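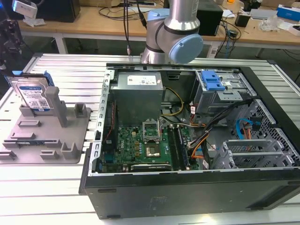 Monday, bench 2 - the arm stopped dead over the open tower

Okay, writing this up while I still remember the order of things (and while my tea is still hot, for once).

The short version: the arm threw a protective stop on the way back from the drive fixture, just past the back edge of the tower, and then wouldn't clear it. No bang, no bent metal, nobody's fingers anywhere near it. But it should not have been that low with the case lying there, and I'm not happy with how we got to that point.

The job was the Colitz teardown sequence, the one where we pull the drive, park it upright in the grey printed fixture, then go back for the next part. Drive out, fine. Drive into the back-left corner, fine, lovely even. Then the arm lifted, swung back toward the case, and I heard the joint brakes clunk on. Pendant said force limit exceeded on the wrist. The CPU socket was sitting there open with its frame up and pins showing, so my first thought was for the board and my second was a word I won't put in the notebook.

Hit the e-stop anyway, even though it had already stopped itself. Locked out the controller, had a good look with a torch. Nothing touching. No fresh marks on the casing or the power supply. So what was it pushing on?

Went through the log from Jumach (our logger, for whoever reads this next year and has forgotten what we called everything). The trip comes in at cycle 776. The wrist force creeps up a little with every cycle before that, dead smooth, no spike. A collision would give a spike. That looks to me like a sensor drifting, or a cable pulling tighter as the joint winds round - and I had re-tied the wrist cable in September and was rather proud of how tidy it looked. Hmm.

Snipped the last cable tie, gave it some slack, powered up at 2% speed and jogged the wrist through its range by hand. The reading dropped 40 percent straight away. So a good chunk of this is my tidy cable job! The rest I can't explain yet.

Second problem, and the one that bothers me more. After the stop, the Sopacua script tried to resume from its last waypoint, and the last waypoint it had saved was the one before the lift. If the controller had let it, it would have gone back down through the side of the case to get there. The only thing that saved the board was the lockout. Hidayah Hutapea came over to look and pointed out that the retry timer is set to 2000 milliseconds, so there's hardly time to get from the desk to the button. She's right, and I should have caught that when I copied the settings over from the Ireo cell, where there's nothing tall on the table to hit.

Done today:
Auto-resume switched off on bench 2. Please leave it off!
Wrist cable re-run with a proper loop.
Force sensor zeroed, warm and cold, readings in the Jumach folder.

Still to do:
Make the script go straight up to the safe height after any stop, and wait for a person to press go.
Swap in the spare wrist sensor and see if the leftover drift goes with it.
Check the Ireo cell for the same cable tie, as I did that one on the same afternoon.

Tag is on the controller. If you need the bench before I've swapped the sensor, come and find me first.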